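Choosing a gripper and a wrist camera, the long way

9/4/26

I promised a few of you an update on the gripper question, and then January came and went, and spring, and most of the summer, and I kept writing emails when I should have been writing a post. So pour yourself something and get comfortable, since I've got a lot saved up.

For anyone who wandered in from the sourdough posts: my evening hobby is getting a robot arm to pick up household stuff in simulation. No deadlines, no boss, just me and a desktop computer that heats the spare room nicely. Teodor Michalski got me into it years ago when we shared an office, and he still gets the first email whenever something goes wrong. The arm itself I settled on long ago and I'm not changing it now. What I've been going back and forth over is what to put on the end of it, and where to put the cameras.

There were two grippers in the running. The Pernico model is a plain parallel-jaw type, two flat fingers that slide together on a rail. The Wudine is the linkage kind, with bars and pivots on either side, so the fingers swing in on an arc as they close. I'd been using the Pernico for ages, mostly out of habit. It's very easy to reason about. You tell it how wide to open, it opens that wide, and the fingertips stay at the same height the whole time. The Wudine's fingertips drop a little as they come together, and if you don't allow for that you jab the table. I jabbed the table a lot!

My test room is one I've used for a while, a living space with wood floors and a big orange double door, and a white folding table for the work. I scatter things over the tabletop and have the arm go for one of them. The objects come from a free pack that Xolani Chauke passed along, and whoever put that pack together had wide interests, let me tell you. Desk lamp, keys, candle holder, a grenade. My mother looked over my shoulder at it once and asked if everything was all right at home.

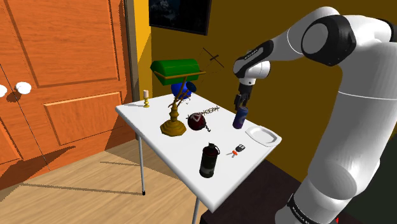 The arm over the folding table, with the gripper above the drink can. I do love that green lamp.

The can is my favorite test object and has been from the start. It's a shape everybody knows, it's forgiving if you come at it straight, and it's miserable if you come at it crooked, because a round thing scoots away from whichever finger touches it first. With the Pernico I had to be pretty well centered or the can went for a walk. I ran 50 tries with each gripper to begin with, looked at the results, decided 50 was nowhere near enough to settle an argument (mostly an argument with myself), and went up to 400 each. That took two long nights and I slept through most of both of them.

I'm not going to put up a big table of results, partly because I changed the friction setting partway through the first batch and had to throw that whole batch out. Teodor was very gentle about it. He only said "again?" in his reply. But the general feeling, after the proper run, was that the Wudine was kinder to an off-center approach. The pads seemed to gather the can in, where the Pernico was more inclined to bump it along. The Pernico was better with the keys, and really with anything flat, for the reason I gave above about the fingertips keeping their height. Neither one could do a thing with the plate. I've made my peace with the plate.

The other half of all this is the cameras, and that's where I changed my mind the most.

When I started I had one view of the whole room and that was it. It's lovely for showing people what you're up to, and you can see at a glance if the arm has gone off to do something silly. For the last little bit of a reach, though, it's hopeless. The hand hides half of what you care about and everything is tiny. I spent a good month trying to fix that by fiddling with where the room camera sat, higher, lower, off to one side. Xolani finally wrote back, in capitals, PUT ONE ON THE WRIST. Well, all right then.

I dragged my feet because mounting a camera to a moving link meant redoing my calibration, and my calibration was held together with string. It took me one rainy afternoon in the end, plus a second one to undo what I'd done in the first. I wish I'd done it a year ago.

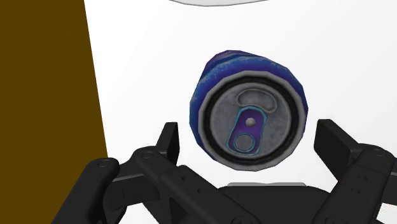
Wrist camera view, with the can between the open fingers and a bit of space on both sides.

I can't tell you how much nicer it is to work this way. You can see straight away whether you've got room on both sides, and you can see what the pads are doing, which from across the room I was more or less guessing at. The linkage takes up a fair bit of the view, and I worried about that at first. With the Pernico the fingers were slimmer and more of the table showed. But I've come around to having the hardware in the picture. It gives you a fixed thing to judge by, the way you use the hood of the car when you're parking – and after a few evenings I stopped noticing it was there.

I did have to learn to read a can from the lid end. You look down at that round top and your brain wants to call it flat, and depth goes right out the window. I bumped the resolution up to see if that would help. It made the runs slower and the pictures prettier and I still misjudged the height. What did help was slowing the last part of the approach way down and letting the controller check itself more often.

Which brings me to controllers, and I'll try to keep it short, though you all know me by now. I'd been running Cieślak, which is a small and tidy controller and does what it says. Every move is planned start to finish and then carried out, and if the world has shifted in the meantime, too bad. Teodor kept nudging me toward Bustura, which corrects as it goes. I put it off because the setup instructions are a slog. They assume you already know which way every joint counts, and I've got a joint that counts the wrong way and always have. I had the arm fold up on itself like a lawn chair twice before I found the right sign to flip.

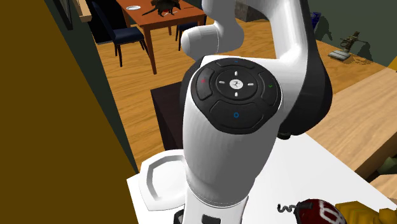 Once Bustura was behaving, the wrist camera started to earn its keep. With Cieślak I'd only been using the close view to watch, like a person watching the oven through the glass. With Bustura the close view feeds back in and nudges the hand over while it's still moving. I set it to correct 500 times over the course of a reach, which Xolani thinks is overkill, and she's probably right, but the fan on my computer is already loud and I've stopped caring.

I also added a third camera, set up near the arm itself, and I go back and forth on whether I need it. It's good for spotting when the arm is about to fold itself somewhere awkward, and the room view is bad at that because it flattens everything out. On the other hand the arm fills up so much of it that on a lot of reaches you learn very little about the object. Teodor runs with just a wrist camera and nothing else, and says the rest is clutter. I'm not that brave. If I had to give one up it would be the room view, and I'd be sad, since that's the one I show to visitors.

So where does that leave me? The Wudine stays on for now, with Bustura driving it and the wrist camera doing most of the looking. The Pernico is going in the drawer (a folder called "drawer", I'm sentimental) and will come back out for the keys, because I haven't given up on the keys. I'd like to try longer fingertips on the Wudine too. Right now the pads are short enough that on tall things I'm gripping lower than I'd like, and on the candle holder I end up fussing with the candle, which I'm sure will surprise no one who has ever tried to pick one up by the wrong end.

A few people asked in the comments last time whether any of this would carry over to a real arm. I'd love to know! The real version of that arm costs more than my car and I like having a car. Xolani has access to one at work and has offered to try my settings when things are quiet there, and I'll pass on whatever she tells me, good or bad. My guess is that the friction numbers will be off and I'll be back to square one on the can.

If you've used a linkage gripper and found a neat way to deal with the fingertips dropping, please write. I've got a correction in there that works, but it's a lookup table I typed in by hand on the couch, and I know there has to be something better. And Teodor, if you're reading, the friction setting is written on a sticky note on my monitor now, so you can stop asking.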